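Guest Room Furnishings, Norwood House: Gallery

Page compiled by Kamonchanok Jaidee. Last revised Feb 20, 2020.

The gallery covers the small furniture and bedside supplies for the guest rooms on the upper floor. The large pieces (beds, wardrobes, luggage benches) have their own page and are not repeated. Entries are grouped by item. Room numbers are left out, as the pieces get moved between rooms when floors are cleaned or a lamp is being rewired.

Finishes were chosen by Mimoza Vidmar from the Rendedura sample book. Purchasing and delivery were handled by Kipchumba Athumani. Corrections to either set of notes should go to the person named.

Nightstand, round, with desk telephone 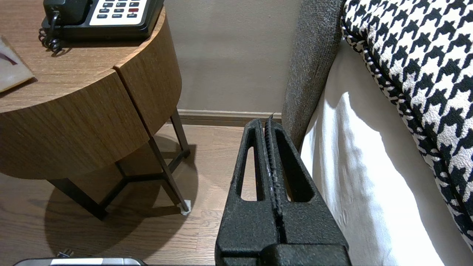 The round top was preferred over the square one in the same series. A square top of equal width leaves a corner at hip height on the walking side of the bed, and the passage there is narrow. The loss of usable surface is small once the telephone and a water glass are in place.

The wood-grain veneer is medium brown and takes a barely damp cloth followed by a dry one. Do not use spray polish. It collects in the vertical seam of the apron and dries as a white line that has to be picked out with a toothpick. Oil soap has the same effect, only slower.

The base is a dark metal frame with thin legs and crossbars. The lower crossbar gathers dust along its upper side and is easily missed from standing height. Wipe it when the floor is done.

Leg pads

The pads are white and small. Replacements are ordered under stock number 623 in the Mundard parts list. Check them whenever a nightstand is moved. A pad with grit pressed into it will scratch the floorboards faster than a bare leg, so change it even if it is still firmly attached. Lift the piece to move it. Pushing it shears the pads sideways.

If a nightstand rocks after a pad change, the new pad is thicker than the others. Change the full set on that piece.

Telephone

Desk model, black, coiled cord. The handset rests at the left of the body. Position the telephone toward the wall side of the top so that the front half stays clear. The coil tends to slip over the edge of the base and lie on the wood, where it does no harm, but it should not hang off the nightstand. A hanging cord gets caught by bedding when the sheets are changed.

Unwind the coil once a month by letting the handset hang freely from the cord until it stops turning. Clean the mouthpiece with a wipe that has been wrung out first.

Bedside supplies: tissue paper, Breeze, yellow pack 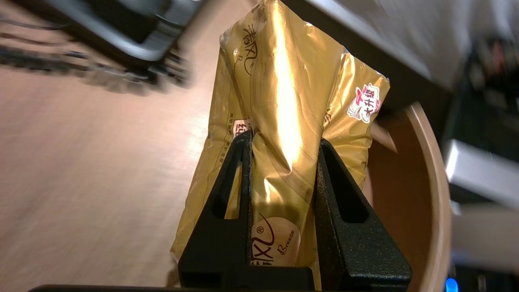 Soft packs replaced boxes in August. A box takes up a good part of a round top and ends up on the floor. The pouch can sit beside the telephone or go in a bag when the guest leaves, and most of them do leave with the guest. More than 172 packs have been issued since the change, according to the count kept by Chutima Wongsuwan.

Store the packs in the linen closet on the middle shelf, in a single layer. Stacked deep, the lower packs flatten and the sheets pull out in clumps. Keep them away from the laundry soap, as the paper picks up the smell through the plastic.

Place one pack per nightstand, brand name facing the bed. Replace any pack that has been opened, however full it looks. Opened packs go to the staff room.

Finish samples and spares

Three veneer offcuts are kept in the workshop drawer for color matching. They have darkened less than the furniture, having been kept out of the light, and a repair matched to an offcut will look pale for the first year. Match to the piece itself where possible. Lamduan Phromma has the wax sticks and knows which two have to be blended.

The Rey side table tried in the north room is not shown. It was sent back with a loose top and the replacement has not arrived. The nightstand described on this page is being used there in the meantime.

Floor lamps and the wall hooks will be added once the last of the hooks are mounted.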